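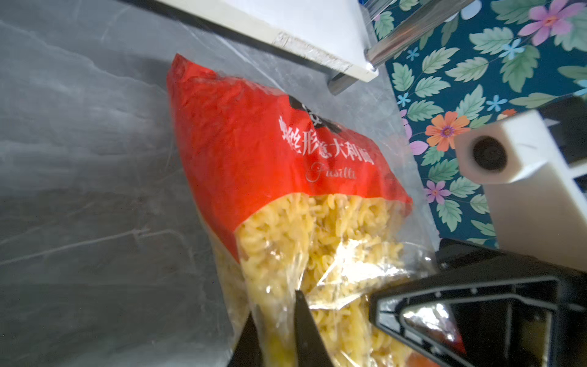

Dried fusilli, bought from Fallahi

Rating: 4 out of 5

I bought two bags of this from Fallahi, the grocer's at the Endetville end of the high street, back in October. We have got through both and I have since bought more, so this is a review after proper use.

The pack is a plain plastic bag with a red-orange band over the top part and the rest left clear. The name is in Chinese with Fusilli in smaller script underneath, so you can find it on the shelf without reading Chinese. I like being able to see the pasta before paying for it. Mine had very few broken pieces, mostly crumbs at the bottom.

The spirals are pale yellow and hold their shape well when cooked. I boil a 3000 ml pan of water, salt it, and start tasting after nine minutes. Ten suits us. At twelve they were soft on the outside but hadn't fallen apart, which I can't say for the supermarket's own brand I used before.

Sauce sticks well. We have had it with tomato and tuna, with pesto, and baked with cheese on top for almost 30 minutes. For the baked version take it off the hob two minutes early or it goes stodgy. It was also good cold the next day with sweetcorn and a bit of mayonnaise. I wouldn't bother with it in soup, it swells too much and takes up all the liquid.

Taste on its own is mild. If you are used to the more expensive sort with a rough surface you will notice the difference with just butter. With a proper sauce I couldn't tell.

The bag is my only real complaint. The film is thin and crinkly, and the first one I opened split down the side and I had fusilli behind the toaster. Use scissors. It doesn't reseal either, so I tip what's left into a Wavberg storage jar, the tall one, and the clip on that has held up fine. A peg would do.

Delivery: the second lot came through Jundis as I couldn't get to the shop. It took two days and arrived with the bags intact. They charge extra for orders under 20 pounds, so add it to a bigger shop.

Would buy again, and have.

Posted 19 January 2026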